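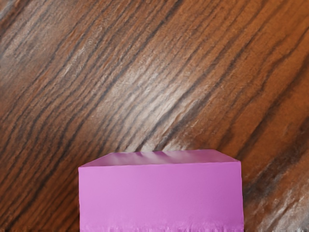

Sorghum and Cowpea Program: Progress Report to the Droltard Fund
16 Jul 2019
Prepared by Thijs Coppens, Javness Grain Store

Where the money went

You asked for a page. Last time I sent nine and heard back about the font, so I have taken the hint.

The second payment cleared in spring and most of it is now seed, sacks and a used dehuller from Kerr. The dehuller takes the outer layer off the sorghum and, on its first outing, took a good deal of the inner layer too. We changed the stones and slowed it down. It now gives us 64 pounds of clean grain an hour, below what Kerr's brochure says and well above what we managed by hand, which was mostly complaining.

Growers

We signed up 70 growers against a target you will remember as lower, and I would be grateful if you went on remembering it that way. Two have since dropped out. One sold the farm and the other says sorghum looks untidy from the road. The rest planted on time, apart from the low fields along the creek, where the ground stayed too wet for the drill until well into June.

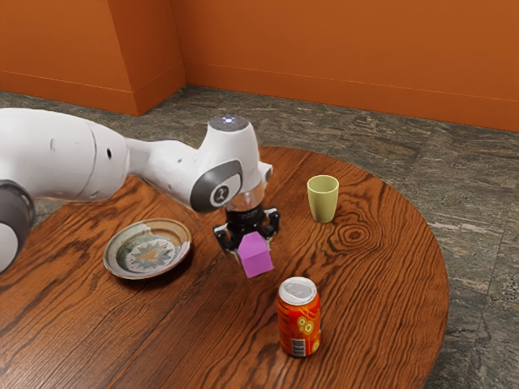 Those fields got cowpeas instead. Cowpeas put up with a late start, and the growers already know how to cook them, so any surplus has somewhere to go. Stands are good. Rabbits agree.

Sales

The shop sold 195 bags of whole sorghum in the quarter, nearly all of it to people who had tried the free samples. The flour moves slowly. Customers take it home, use it like wheat flour, and come back with a brick and a question. We have rewritten the label to say it has no gluten and needs help holding together, and we put a flatbread recipe on the back that my sister tested until she asked me to stop.
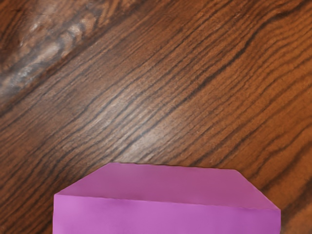 The online listing through Vidport is up, after a month in which our sorghum was filed under birdseed. It did sell there, I should admit, and the reviews were kind. We have asked them to move the cowpeas out of garden supplies as well.

Still to do

Moisture testing before harvest. The old meter gives a different answer each time you ask, so we have ordered a new one out of the equipment line.
Storage bins: door seals on both need replacing.
Grower meeting in August, with lunch, which is how we get growers.

Spending is under budget on travel and over on sacks. The ledger is attached, and the receipts are in the order I found them.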